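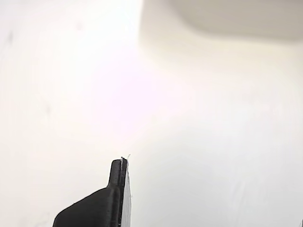 Room 406, before and after

Quick page this, as people keep asking. We had the workroom at Plelunton for years, all the cloth and paper and the big table, and in July we emptied it, painted it and put most of it back. Pictures are more or less in order. Captions done in one go on the train so forgive the spelling. If you want a bigger copy of any of them write to Svenja, not me, she has the originals.

THE CLEAR-OUT

Door wedged open
Early, before seven. Corridor still cool. Boris had already moved the coat stand and then couldn't remember where to.

Long shelf, left side
Cotton mostly. Curtain linings. The blue one at the end is what was left over from the stage curtains, and no, we still don't know what to do with it.

Long shelf, right side
Paper, card, the tracing rolls. Bottom layer had gone yellow at the edges so that went for packing.

Under the table
Didn't want to show this one. Svenja said put it in. Three sorts of offcut bag, a kettle with no lid, somebody's gym shoes. Shoes are on the radiator in the corridor if they're yours.

Button drawers
All of them out on the floor. Shuk-fan sorted the lot by size and not by colour, which I argued about and lost. Much quicker to find things now.

Zips
A tangle. Took most of a morning. Long ones on the hooks, short ones in the biscuit tins, broken ones in the bin at last.

The pattern cupboard
Worst job of the whole thing. Half the envelopes had the wrong pattern in. Lieven read out the numbers and I wrote them down, and we had to stop twice for tea.

Same cupboard, doors off
Hinges had gone. Doors stood in the corridor for a week with a note on saying NOT RUBBISH. Someone took the note.

Stairs, going down
Prins did the heavy things, two men and a strap. Big table went down on its side with the legs off. Very calm about it. Would use them again.

The van
Full. Everything went to Kemance for storage except the irons, which Hilde kept at home becuase she didn't trust the damp.

THE EMPTY BIT

Bare floor
Bigger than any of us thought. There's a paler patch where the table stood, you can see exactly how we used to walk round it.

Window wall
Old hooks out, holes filled. Some of the holes had been filled before, with what looked like toothpaste.

Crack over the door
Filler in, second go. The first lot shrank. Wait overnight, don't be clever.

Skirting
Sanded by hand. Boris did the long side, I did the short side, his is better.

Dust
Everyone's hair. Enough said.

PAINTING

Tins lined up
White for the ceiling, Prudness cream for the walls. We tried a greyer one first on a bit of card by the window and it made the whole place feel like a dentist's.

First coat, ceiling
Lieven on the steps. He says his neck has never recovered. Rollers on poles next time, the long poles, why did we not get the long poles.

First coat, walls
Patchy. Panic. It's fine, it dries lighter.

Corners
Shuk-fan with the small brush. Wouldn't let any of us near the corners and quite right.

Lunch
Bread, cheese, that plum thing Hilde makes. On the windowsill, well away from the trays.

Second coat
Much better. Late afternoon, sun coming in low, so the wall looks more orange than it is. True colour is closer to the one after this.

Next morning
That's nearer. A soft cream, not too yellow. Pleased.

Masking tape coming off
My favourite job. One long pull down the side of the window and then it tore, obviously, at the very end.

Drip
On the floor by the radiator. Still there. There's a rug for it.

PUTTING IT BACK

Table, legs on again
Took four of us and a lot of talking. One leg has always been short, the folded card is back under it.

New top for the table
Pale cloth pulled tight and tacked underneath. The old brown one swallowed pins. You can find a dropped needle on this in a second, wish we'd done it years ago.

Thread rack
By colour, this time I won. Blacks and navies at opposite ends so nobody sews a hem in the wrong one under the lamp again.

Fabric going up
Heavy at the bottom, light at the top. Seems obvious. Wasn't how we had it.

Labels
Svenja's handwriting. "Lining, misc" and "Lining, very misc".

Irons home
Hilde brought them back in a shopping trolley wrapped in a bath towel. Flexes checked, one replaced.

Scissors board
Outline drawn round every pair so you can see what's missing. The pinking shears were missing within the hour. Turned up in my bag.

Pattern cupboard again
Doors back on, new hinges. They close! They close with one finger. Everybody had a go.

The mending corner
Two chairs, low lamp, basket underneath. Used to be where the broken fan lived.

Rag bag
Please only rags. Not receipts, not apple cores.

Window, finished
Curtain is the blue stage stuff after all. I'd forgotten I wrote that about it further up. So we do know what to do with some of it.

FIRST WEEK BACK

Cutting out
Aprons for the kitchen downstairs, plain ones with a deep pocket. Chalk lines show up nicely on the new top as well, then need brushing off, so there's a brush on a string now.

Pinning
Quiet hour. Radio on low.

Boris at the machine
Straight seams only, he says. Did five aprons before tea and then unpicked one.

Threads
They get everywhere. On the cream cloth you see every single one. Lint roller is in the top drawer, please put it back in the top drawer.

Finished pile
Ironed and folded, straps tucked in. Gone downstairs the same evening.

Kettle
New one, with a lid.

BITS AND PIECES

Whole thing cost us £344 with the van, paint, filler, hinges and the kettle. Cloth for the table was a gift from Lieven's aunt, thank you to her.

Left over: most of a tin of the cream, half a tin of white, sandpaper, one good tray. All in the cupboard at the end of the corridor if you're doing a room of your own. Clean the brushes please.

Still looking for: a tall stool, a magnet on a stick for pins, and whoever has the key to the meter box.

Not yet done: the light over the sink, the draught under the door, sorting the wool. The wool is in bags at Shuk-fan's and she would like it gone before winter.

Gym shoes have been claimed.

More pictures to come when Svenja has been through the second card, she says there are some of the ceiling and one of me asleep on the curtain linings. That one is not going up.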